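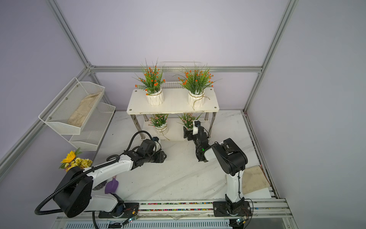

*Interview by Minttu Väisänen, 3 December 2025*

The buyer for small shelving at Saarela, a home goods store in Rasosstead, has handled two-tier plant shelves for seven years. She asked to be identified by her job only. Her first point concerned the legs.

"Slim metal legs carry a pot well enough," she said. "What they don't like is a sideways push. If the top board is fixed with screws at the corners, check them after a month and again in August, when people move things to the window."

The range she stocks comes from Pinine. The standard top board is 370 millimeters long and takes two medium pots with a gap between them. She puts the taller plants on top and the small ones below. Long leaves on the lower tier get bent against the board above.

Most of her customers buy artificial plants. Orange and pale pink sell steadily, and white pots outsell every other color. Ribbed ceramic is easy to wipe but holds dust in the grooves. Twine around a pot is a matter of taste. "Leave the ends hanging if you like the look. Trim them if the pot gets moved often. They catch on mesh."

A wire mesh back panel stops a pot from being pushed off the rear edge. She does not recommend hanging anything from it. For cloths and hand tools she prefers a separate wall rack, bolted on, with the upper basket angled outward.

"You can reach into it without lifting your elbow. A folded cloth goes in there, and the lower basket takes the scoop."

Scoops, in her experience, end up on the floor anyway. So do loose flowers waiting for a pot. A sunflower stem is usually too long for the lower tier and has to be cut or bent.

Stusico, which supplies the racks, quotes a drying time of 90 minutes for the touch-up paint. She allows almost double.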